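Brophy Two-Bay Voting Screen

Floor-standing screen for council elections, party preselections, union ballots and school board votes
Product code: BR-VS2
Made by Brophy, Pundanholm
Page updated 2024-06-03

The Brophy Two-Bay is a folding voting screen with a writing shelf in each bay. Two people can mark their papers at the same time, back to back, with a full-height divider between them. It suits halls and meeting rooms where there isn't space for a row of single booths.

The screen is made from white twin-wall cardboard with a wipeable coating. It arrives flat and folds out along pre-scored lines. No tools, tape or glue are needed. One person can put it up, though a second pair of hands helps with the divider the first time. 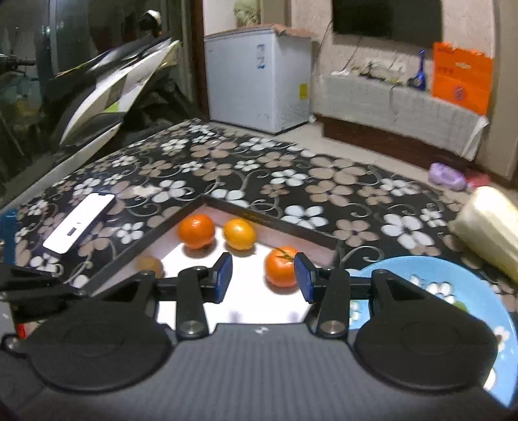 Mandarin with stem and leaf, on a white tray floor

Specifications

Height: 1420 mm
Width: 900 mm
Shelf height: 900 mm
Folded thickness: 120 mm
Bays: 2
Colour: white, unprinted

The shelf slots into the side panels and locks with a tab at each end. It is meant for writing on and will not take the weight of a person leaning hard. Pencils can be tied through the punched hole at the right of each shelf – string is supplied, pencils are not.

Accessible voting

The standard shelf is for standing voters. For voters who use a wheelchair or would like to sit, order the Lilledau low shelf (BR-LS1). It fits into the lower set of slots and the screen is then used with one bay facing a clear area of floor. The low shelf can be swapped in before the doors open, but we don't recommend changing it over during polling.

Check the rules that apply to your ballot before ordering. Councils, parties and associations set their own requirements for privacy and for the number of screens, and we can't tell you which ones apply to yours.

Printing

Screens are sold plain. Instructions for voters can be clipped inside each bay with the plastic holders in the fittings bag, which take an A4 sheet upright. We don't print party names, candidate names or campaign colours on any voting equipment.
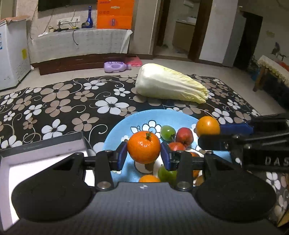 Orange mandarin and light blue flowered plate

Storage and re-use

Fold the screen flat and store it indoors, off a concrete floor. Lay it down if you can. Stood on end for a long time, the panels bow and the tabs get hard to line up. Replacement shelves and fittings bags are sold separately. At the end of its life the cardboard can go in the recycling once the clips and string are off.

Ordering and delivery

Orders go through our distributor, Wimport. Stock is held in Pundanholm and is usually ready to send the next working day. For votes held in September please order early, as most council orders fall in the same few weeks.

Unused screens in their original wrap can be returned. Screens that have been unfolded can't be, unless a part is faulty.

Related items

Brophy ballot box, floor model
Brophy ballot box, tabletop
Lilledau low shelf
Queue marker set
Numbered security seals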